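## 4　课程项目的实施：街角任务

本节说明"移动机器人导航"课程的学生怎样完成项目的第二阶段。第一阶段在走廊地图中进行，已经在第 3 节介绍。第二阶段全部在室外仿真场景中进行，学生把它叫做"街角任务"。

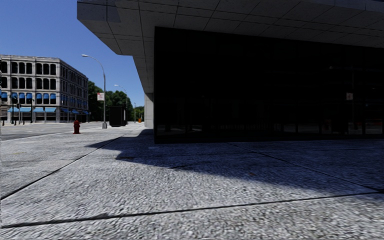 **图 4**　街角任务使用的仿真场景（Trelano 渲染）。近处为带接缝的铺装地面，右侧为带悬挑的玻璃墙建筑及其前方的阴影区。

### 4.1　场景的选择

课程组在七月讨论过三个备选场景：一个停车场，一条有树的住宅街，和图 4 中的街角。停车场的几何关系太简单，学生用走廊阶段的代码稍加修改就可以通过，看不出感知模块的差别。住宅街的植物模型很细，教室的计算机不能以稳定的速度渲染。最后选择街角，理由主要是教学上的。这个场景的地面基本是平的，所以运动控制不会成为主要困难；但是它的外观对视觉算法并不友好，学生必须认真考虑自己的程序究竟看到了什么。

从图 4 可以看到几个对本任务重要的因素。第一是地面。铺装的颗粒比较粗，浅色和深色的斑点混在一起，大块石板之间有细而深的接缝，其中一条几乎横着穿过近处的地面。第二是阴影。建筑前面有一大片带蓝色的阴影，边界有尖角，与阳光下的地面对比很强。第三是玻璃墙。墙面接近黑色，但上面有弱的反射，例如可以认出一面小的白色旗幡和一根灯杆的反射像。第四是细长的或较小的障碍物，如人行道上的暗红色消防栓和弯臂路灯。路灯后面还有一个黑色的箱形亭子，它的颜色暗，在低分辨率下容易和周围的深色部分混淆。

我们没有为课程修改场景的材质和光照。有学生建议把玻璃墙换成不透明的墙，这样第一次练习会容易一些。课程组考虑后没有接受，而是在任务的顺序上作了安排：前几条路线离建筑较远，后面的路线才沿着玻璃墙走。

### 4.2　平台与软件

学生使用的虚拟机器人叫 Skukel，是一个四轮差速底盘的模型，带一个前向彩色相机、一个深度相机和轮式里程计。这个模型在第一阶段已经使用过，所以学生不需要重新学习它的接口。第二阶段只增加了一个惯性测量单元，并且关闭了平面激光雷达。关闭激光雷达这个决定在学生中引起了不少讨论，我们在 4.6 小节再回到这一点。

仿真由 Trelano 完成，机器人程序通过消息中间件与仿真器交换数据。每一组得到一个相同的起始代码库，代码库的名称是 Bratero，其中包括：

- 传感器数据的读取与时间同步；
- 一个简单的占据栅格地图，没有任何滤波；
- 一个全局规划器，已经可以工作；
- 一个局部规划器的空框架；
- 运行日志的记录与回放工具。

Bratero 故意不包含地面分割和障碍物检测。学生可以使用经典的图像处理方法，也可以使用学习方法，但使用学习方法时必须在报告中说明训练数据的来源。预先训练好的网络允许使用，条件是小组能够在答辩时解释网络的输入、输出以及失败的情形。

日志工具值得多说几句。在以前的课程中，学生常常只保存程序的最后结果，例如机器人是否到达目标。当运行失败时，他们就重新运行一遍，希望下一次成功。这样的工作方式学不到多少东西。因此这一次的日志默认保存每一时刻的相机图像、深度图、栅格地图和速度指令，回放时四个窗口同步显示。学生在周报中讨论失败时，必须给出日志中的时刻，使教师可以看到同样的数据。

### 4.3　参加者与时间安排

开课时有 21 名学生选课，其中 19 名完成了全部项目并参加了最后的答辩。退出的两名学生都在第一阶段离开，一名是因为实习，另一名没有说明理由，所以第二阶段的分组没有受到影响。学生来自自动化、计算机和机械三个专业。机械专业的学生大多没有写过较长的程序，计算机专业的学生大多没有学过控制理论。分组时我们要求每组至少有两个专业的学生，其他方面由学生自己决定。

课程一共 14 周。第一阶段占五周，第二阶段占七周，最后两周用于整理报告和答辩。第二阶段每周有一次讲课和一次实验课。讲课的内容尽量和学生当时遇到的问题对应：地面分割在前，深度数据的误差在后，然后是局部规划与恢复行为。实验课没有固定的步骤说明，每组在开始时用口头方式告诉教师本周想解决的问题，在结束时说明解决到了什么程度。

实验课由 Ľubica Říha 负责。她同时维护仿真服务器和任务脚本，所以学生关于场景的问题都可以得到直接的回答。我们认为由同一个人负责这两项工作是有好处的。在前一年，维护服务器的人不参加实验课，学生常常不知道一个奇怪的现象是自己的错误还是仿真器的错误，为此花费了很多时间。

### 4.4　任务的形式

街角任务由 18 条路线组成。每条路线给出起点、终点和一个时间上限。机器人应当在人行道上行驶，不能进入车行道，不能接触任何物体。路线按照难度分成三类。

**A 类：开阔地面。** 路线在阳光下的铺装地面上，离建筑和路灯都比较远。机器人只需要沿全局路径前进，并且不把石板之间的接缝当作障碍。这一类路线的目的是检查基本的程序是否完整。

**B 类：穿过阴影边界。** 路线从亮处进入建筑前的阴影，或者从阴影中出来。有的路线以很小的角度接近边界，机器人在较长的一段距离内，一侧在亮处，另一侧在暗处。对依靠亮度的分割方法，这种情形比垂直穿过边界更困难。

**C 类：靠近物体。** 路线经过消防栓、路灯的底座和亭子，或者沿着玻璃墙行驶。沿玻璃墙的路线是整个任务中最难的部分。

评分只看三件事：是否到达、是否接触物体、是否离开人行道。速度不计分，只要不超过时间上限。在最初的草案中速度也计分，试做时我们发现助教写的程序为了快而离路缘很近，结果不稳定。取消速度分以后，学生可以选择保守的策略，而且更愿意花时间分析错误。

A 类和 B 类路线从第二阶段的第一天起就公开。C 类路线只公开一部分，其余的在最后一次实验课时才运行。没有公开的路线使用同一个场景，但起点和方向不同。我们告诉学生这一点，并且建议他们不要把任何坐标写死在程序中。仍然有一个小组这样做了，他们在报告中自己承认并分析了后果，课程组认为这个分析写得很好。

### 4.5　学生遇到的主要问题

下面的内容根据各组的周报、日志和答辩记录整理。我们按问题分类，不按小组分类，因为大部分问题在几个小组中都出现过。

#### 4.5.1　接缝与路缘

第一个普遍的问题是把地面的接缝识别为路缘。多数小组开始时用边缘检测寻找人行道的边界，这在走廊阶段是有效的，因为走廊的墙脚是一条清楚的线。在街角场景中，接缝也是清楚的直线，而且有的接缝又长又连续，离机器人比真正的路缘更近。程序找到最强的线以后，就认为人行道在那里结束，机器人停下来不再前进。

各组的解决方法不同。有的小组增加了深度条件：如果一条线两侧的高度没有变化，就不看作边界。这个方法在近处可以工作，在远处深度误差变大以后又不可靠，因此他们只在几米以内使用它。另一个小组比较线两侧的纹理，如果两侧的纹理统计相近，就认为是同一种地面。石板的颗粒很粗，这个方法得到了比我们预期更好的结果。不过在阴影边界处，两侧的统计差别很大，他们不得不先做亮度归一化。

还有一个小组改变了问题的提法。他们不再寻找边界，而是从机器人前面的一小块地面开始，向外扩展可以通行的区域，把接缝作为允许跨过的细缝处理。这个思想并不新，但是学生是从自己的失败中得到它的，在答辩时能够清楚地说明它和原来方法的区别。

#### 4.5.2　阴影

阴影的问题在讲课中已经提前讲过，但学生真正理解它是在看到日志以后。一个典型的过程如下：机器人在亮处行驶，分割结果正常；机器人接近阴影时，阴影内的地面被标为"非地面"；栅格地图中出现一道很长的障碍，形状和阴影的轮廓一样有尖角；全局规划器试图绕过它，把路径推向车行道一侧；机器人最后因为离开人行道而失败。

从回放中可以看出，如果只看最后一步，错误好像在规划器，其实规划器做的是正确的事。有两个小组在规划器的参数上花了整整一周，然后才去检查栅格地图。Ľubica Říha 在实验课上没有直接告诉他们答案，只是请他们把地图和相机图像并排放在屏幕上。我们后来把这个练习放进了第一次实验课的建议中。

在方法上，多数小组把图像转换到对亮度不太敏感的颜色空间。这里有一个小的困难：阴影不只是更暗，还带一些蓝色，所以只去掉亮度分量是不够的。使用色度阈值的小组必须为阴影单独设置范围。使用学习方法的小组则发现，他们的训练图像中几乎没有这样大的阴影，于是用改变亮度和色调的方法扩充数据。扩充以后，A 类路线上的结果稍微变差，B 类路线上的结果明显变好。小组在报告中讨论了这个代价是否值得，结论是值得，理由是 A 类路线仍然全部可以通过。

#### 4.5.3　玻璃墙

玻璃墙的问题来自两个方面。在彩色图像中，墙面很暗，纹理很少，阴影中的地面也很暗，两者在墙脚处的分界有时不清楚。在深度图中，我们的传感器模型会在玻璃上产生空洞和错误的远距离值，这是按照真实深度相机的行为设置的。结果是程序认为墙的位置没有障碍，或者认为墙后面还有可以通行的空间。

反射又使情况更复杂。一个小组用路灯作为定位的地标，他们的检测器在玻璃中也找到了一根灯杆，定位结果因此突然跳动。他们起初怀疑里程计，检查后确认里程计正常，再看图像才找到原因。最后他们加入了一条规则：一个新的地标必须在连续多个时刻与里程计的预测一致，才可以用来修正位置。反射像在机器人运动时的变化与真实物体不一致，大部分被这条规则去掉。

对于墙本身，比较成功的方法是利用地面的终止线。墙的底边在图像中接近一条直线，即使墙面上没有可用的深度，地面在这条线以外不再延续，这个事实是可以观察到的。因此可以把"没有观察到地面"看作"不可通行"，不需要等待深度相机给出障碍。这一改变的代价是机器人变得保守，在深度图有偶然空洞的时候也会停下。为此小组写了一个恢复行为：停下、原地转动一个小角度、重新观察，再决定是否继续。

#### 4.5.4　细长物体与小物体

消防栓一般可以被发现，因为它在阳光下的地面上单独站立，颜色和地面也不同。问题主要在距离的估计。它的上部比底部窄，侧面还有短的出口，若只用图像中的一列像素代表它，所得的宽度会太小，机器人从旁边经过时就可能接触。学生后来都使用了较大的安全距离，这是简单而且合理的做法。

路灯的情形相反。灯杆细，在降低分辨率以后的深度图中有时只有一个像素宽，中值滤波会把它完全去掉。四个小组在不同的时候都犯了这个错误，因为滤波在其他地方确实改善了地图。路灯的底座较宽，颜色较浅，在近处可以可靠地检测到，但是等到检测到底座时，机器人往往已经需要较急的转弯。有的小组因此对近处和远处使用不同的滤波窗口，有的小组干脆去掉滤波，改为在栅格地图中累积多次观测。从结果看，累积的方法更稳定，程序也更短。

### 4.6　关于关闭激光雷达的讨论

如前所述，激光雷达在第二阶段不能使用。一部分学生认为这样不现实，因为在工程中没有人会放弃一个有用的传感器。这个意见有道理。我们的考虑是，有激光雷达时，除玻璃墙以外的大多数路线都可以不使用图像而完成，课程后半部分关于视觉的内容就失去了练习的对象。

作为折中，在答辩以前的最后一次实验课上，各组可以选择打开激光雷达再运行一次，成绩不计分。多数小组作了这个尝试。沿着玻璃墙的路线没有因此变得容易，仿真中的激光同样会穿过玻璃。对路灯的检测则有明显改善。学生在报告中比较两种配置，其中有几份比较写得相当仔细，讨论了传感器高度的影响：激光平面如果高于底座，得到的只是灯杆的位置，安全距离就必须另外加上底座的半径。

### 4.7　评价方法

每一个小组的成绩由路线得分、日志分析和答辩三部分组成。路线得分由脚本自动计算，学生随时可以自己运行，因此没有争议。日志分析要求小组选出三次失败的运行，说明失败从哪一个模块开始，并用数据支持这个判断。我们给这一部分的权重与路线得分相同。

为了评价日志分析，我们采用了 Rissanen 量表。这个量表最初是为本系的电路实验写的，有四个等级：只描述现象；指出模块；用数据证明模块；用修改后的运行验证证明。两位教师分别打分，不一致时讨论决定。不一致的情形主要出现在第二级和第三级之间，也就是学生给出了数据，但数据和结论之间的关系没有写清楚。下一次使用时，我们打算为这两级各附上一段学生写过的文字，使界线更明确。

需要说明的是，量表评价的是写出来的分析，不是学生的全部理解。有些学生在实验课上口头解释得很好，写报告时却只留下结论。对于用第二语言写报告的学生，这个差别更大。答辩在一定程度上可以补偿，但我们没有系统地比较这两种形式。

### 4.8　局限

第一，所有的运行都在同一个场景和同一种光照下进行。阴影的位置是固定的，学生有可能无意中使参数适合于这一片阴影。未公开的路线只能部分地发现这种情况。如果太阳的方向可以改变，B 类路线的结果会更有说服力。Trelano 支持这样的设置，但是每次改变以后需要重新检查所有路线的时间上限，本学期没有足够的时间。

第二，任务中不设置行人和车辆。这使评分简单，也使课程不涉及动态障碍。对于以后想做人行道机器人的学生，这显然是不够的。

第三，我们没有对照组。前一年的课程使用不同的任务和不同的起始代码，两年的成绩不能直接比较。因此本节中关于教学效果的说法只能理解为观察，不能理解为证明。

第四，学生的程序没有在真实的机器人上运行。Skukel 的底盘在实验室有一台实物，但它的轮子只适合室内地面。我们在下一节讨论把 B 类任务的一部分移到室外广场的可能性，以及为此需要对底盘和安全程序作哪些修改。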